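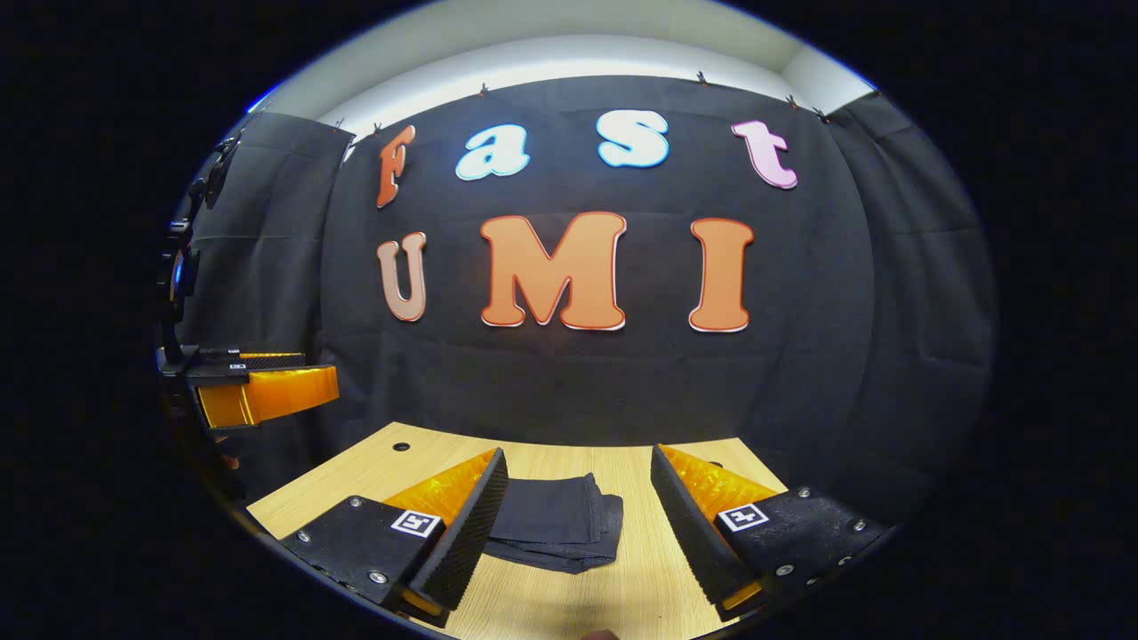

Good practice for cloth folding with handheld grippers

These tips are for anyone working at a folding table with a pair of handheld grippers. They apply to towels, napkins, T-shirts and tea towels. Heavier items such as bath mats have their own page.

Before you start

Wipe the table and let it dry. Crumbs and lint get picked up by the soft pads and end up pressed into the next cloth.

Check the pads for splits along the edges. A pad with a nick longer than 9 mm should be changed, even if it still holds. Write the date of the change on the Rebane card in the drawer.

Look at the printed tags on top of each finger. They must be flat, clean and free of tape. Do not wipe them with spirit, as the print will smear. A barely damp cloth is enough.

Tighten any loose screws by hand with the short driver. Stop when they are snug. Overtightened screws crack the finger body, and a replacement Lilix finger takes weeks to arrive.

Setting out the cloth

Shake the cloth out once and lay it with the hem side down. Keep it clear of the table edge by at least a hand's width.

Dark cloth on a pale table is the easiest to see. If you have white items to fold, put down the grey mat first. Avoid glass tops and anything with a high polish.

Keep the backcloth hanging straight and clipped along the top. If a clip slips, stop and put it back before carrying on. Side curtains should stay drawn while work is going on, so that people walking past do not distract the folder.

While folding

Bring both fingers in low and close them gently. The pads should bend a little. If they bend double, you are squeezing too hard.

Take thin cloth by the edge with one gripper and steady it with the other. For a thick pile, come in from both sides and lift straight up. Dragging a pile pulls the bottom layers out of line.

Small differences at the corners are fine. The Zadine sheet allows up to 10 mm on the finished fold. Anything beyond that should be opened out and folded again from the start. Do not tidy it with your fingers.

Keep your free hand, sleeves and lanyards out of the space between the fingers.

Breaks and storage

Change over after 60 minutes. A gripper with its mount fitted weighs 485 g on our kitchen scales, and wrists tire sooner than people expect.

Rest grippers on the Zallelix stand with the fingers open. Leaving them closed overnight flattens the pads. Keep them off windowsills and radiators.

Finished cloths go in the basket by size. Anything with a snag or a pulled thread goes in the rag box, and the pads should be checked again before the next one.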